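Do you need another bore cleaner?

From the August newsletter, by Signe Halvorsen

Every summer a new bottle shows up on the counter at the club shop, and every summer somebody asks me whether it's the one that finally makes cleaning a rifle easy. This year it's Civa, a foaming bore solvent that promises a clean barrel in one pass with no brushing. Torbjørn Berge bought two bottles before he'd read the label. I borrowed one.

My rifle is a .223 bolt gun with 3,000 rounds through it, most of them at paper and most of them at 100 yards. I clean it when the groups start to open up, and I don't lose sleep over it otherwise. So I'm a tough customer for this stuff, and I'll admit I went in expecting to be annoyed.

The foam came out blue on the patch, and the label tells you blue means copper. Maybe so. I ran the same foam over the brass jag I use for patches, with no barrel involved, and that came out blue too. Plenty of copper solvents will do that to a brass jag, and if you're judging your barrel by patch color you could be scrubbing away at your own tools all evening. Use a nylon or plated jag if you want to trust the color. 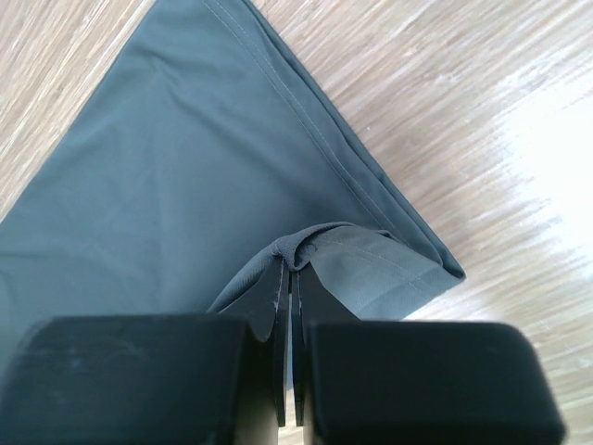

Then there's the matter of what you clean on. Guketex sells a "solvent-proof precision mat" for 30 dollars, and I can't find anything precise about it. A mat has two jobs: keep small parts from rolling away and keep the mess off whatever is underneath. A plain piece of smooth, dark gray cloth with a stitched hem will handle the first job if you spread it out flat, and the hem means you won't be picking stray threads out of your bolt. It won't stop solvent from soaking through, so put an old baking tray under it, particularly if you're working over a wood floor. Wash it by itself or throw it out when it gets too grimy.

Back to the foam. After the one promised pass I went in with a regular solvent and a bronze brush, and the next few patches still came out black. The foam had loosened something, I'll give it that, but "no brushing" is a stretch. Fionnuala Ó Briain tried the other bottle on her rimfire and says she couldn't tell the difference from what she was already using. Her rimfire shoots better than my centerfire, so take that as you like.

Did my groups improve? A little – but I also had a calmer morning and a better rest, and I'm not handing the credit to a can of foam. Ask me again after another 1,000 rounds.

If you do try it, open a window, wear gloves, check twice that the rifle is unloaded, and use a bore guide so the foam doesn't run back into the trigger. Run a dry patch through before you shoot again.

Torbjørn has most of a bottle left and would like to sell it. Viorica Iordache is putting together an order for plain cotton patches, so let her know what size you need before the end of August.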